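Novier Indoor Hockey Stick - Hesten 33

Home / Hockey / Sticks / Indoor

The Hesten 33 is a lightweight indoor stick for club and school players. It has a slimmer head than our outdoor range and a thin profile through the shaft, so it sits flat on a sports hall floor when you block or trap low.

Composite shaft, mid bow
Lengths: 35, 36 and 37 inch
Grip: cushioned, replaceable
Guarantee: 3 months against breakage in normal play

The stick is for indoor use only. Artificial turf wears through the head quickly and the guarantee doesn't cover it.
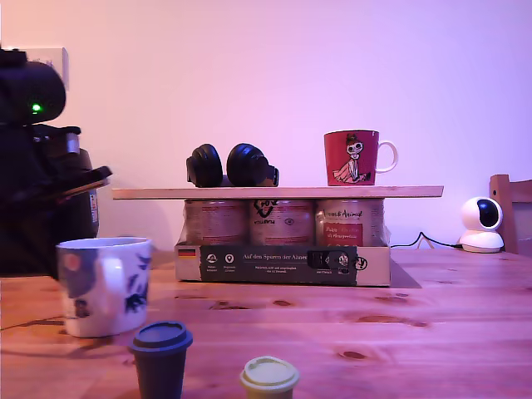
Zamfira Bogdan found the 36 inch a touch head-light for drag flicks but very quick on the reverse side, and wrote that she would buy the same length again. She also asked for a thicker grip. We now sell one separately, the Sullico wrap, which goes straight over the original.

If you are between sizes, go shorter. Most indoor play is done low, and a long handle catches on the body when you turn. Goalkeepers should look at the Munteanu stick instead - it has a wider hook and a longer grip area. 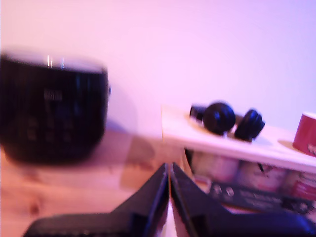 Store the stick flat or hung up, away from radiators. Small chips on the edge of the head can be covered with tape, but stop using it if you find a crack in the shaft.

Club orders of 3 or more sticks are sent carriage free. Returns are accepted unused, with the wrapper still on the handle.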